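Clarkedent belt-and-bin set, fault subset

Read this before you train anything on it.

What it is

Recordings of a two-armed robot with dexterous hands moving white square blocks between a green conveyor belt and the blue bins below it. The full Clarkedent set is kept elsewhere. This subset holds the 260 episodes that were pulled out of it after a fault in the left hand's grip reporting was found in April. The original labels are still in place, wrong ones included, with our corrected labels in a second column.

What went wrong

The left hand reported "grasp closed" when it had nothing in it. The planner, Vurero, took that report at face value, carried on with the place motion, opened the fingers over the target and logged a success. The logs looked wonderful. The first summary gave the left hand a success rate of 100 percent over a full afternoon, and that number should have worried people a good deal sooner than it did.

The grip signal comes from finger position and motor current. With the block square to the palm it behaves. With the block turned, a finger can land in the hole, stop early and draw enough current to count as contact. The hand then lifts, the block stays behind, and the flag stays set for the rest of the motion. Up to 7 seconds of recorded "holding" can be a hand carrying air.

That is the explanation we were given. We have reproduced it on purpose four times, always with a turned block. We have not reproduced the other kind, where the flag sets with no block near the fingers at all. There are episodes of that kind in here too, and the finger-in-the-hole story does not cover them. A cable fault near the wrist has been suggested. Maybe. Swapping the cable made the problem go away for a while, but so did restarting the controller, and both were done on the same morning.

What was done about it

Firmware from Tridora, our supplier for the hand controllers, now clears the flag if current drops during the lift. The release note calls the issue resolved. We would put it as less frequent – the false reports still turn up, mostly on the left hand.

The planner now also asks for a camera check before it logs a success. The check looks for a white block near the fingers. It was tuned in a cell with white wall panels, against hands with white covers, and we don't trust it much.

Safety note

Do not use the grip flag as an interlock. One early script did: it let the arm move at full speed when the flag was clear, on the theory that an empty hand can't drop anything. A flag that can be wrong in one direction can be wrong in the other. Stop the belt and cut arm power before reaching into the bins, whatever the status page says about the hands.

Files

episodes/ – one folder per episode, with joint positions, motor current, grip flag and head camera video
labels_original.csv – success labels as logged by the planner
labels_checked.csv – success labels after people watched the video
notes.txt – free text, uneven, some of it rude

Known problems

Labels were checked by eye from the head camera only. When the fingers cover the block, "held" and "not held" can look much the same, and those rows are marked unsure. Please leave them that way.

Clock drift between the current log and the video has been corrected with a script inherited from the Selvanayagam project. It assumes a constant drift. We have seen no evidence either way.

Success rates computed from the original labels mean nothing. We still get asked to quote them.

Stills 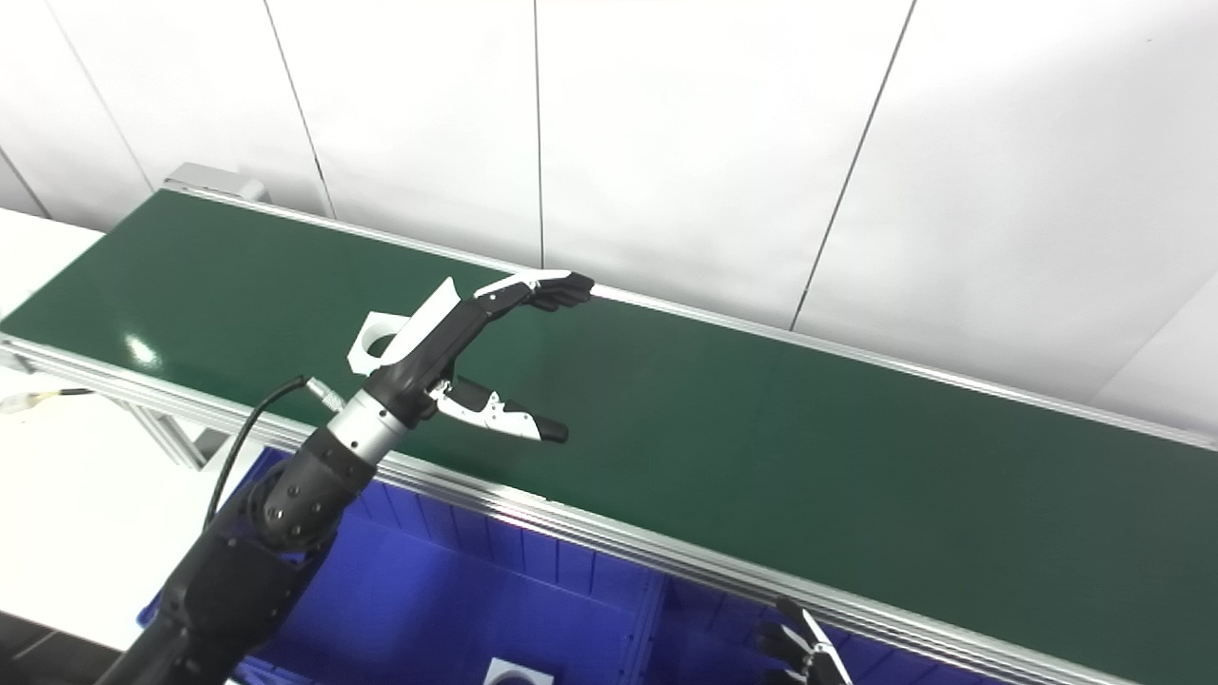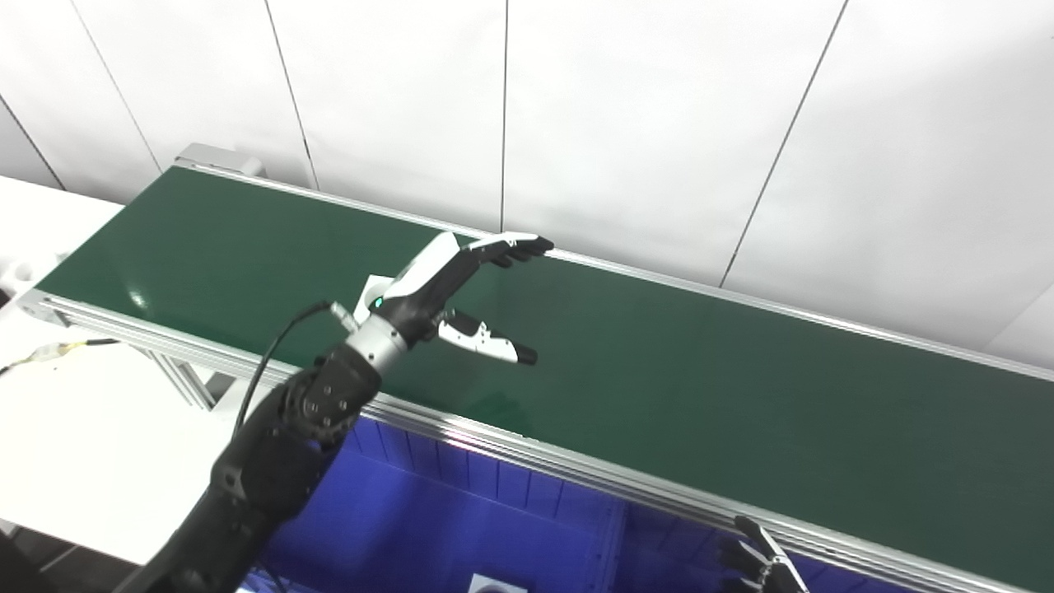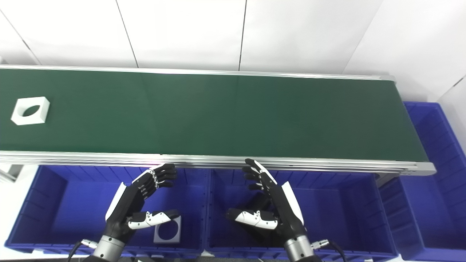
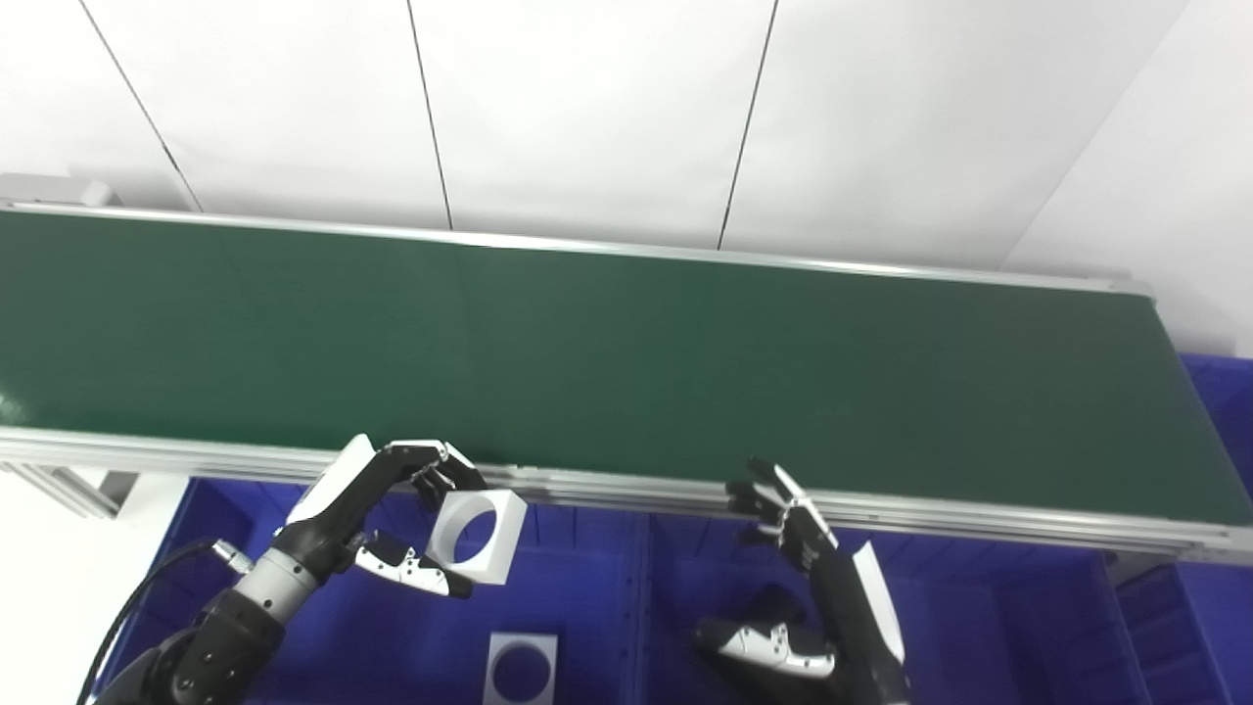

Head camera views of the belt, bins and hands. In the last one the left hand has a block; the right hand is empty.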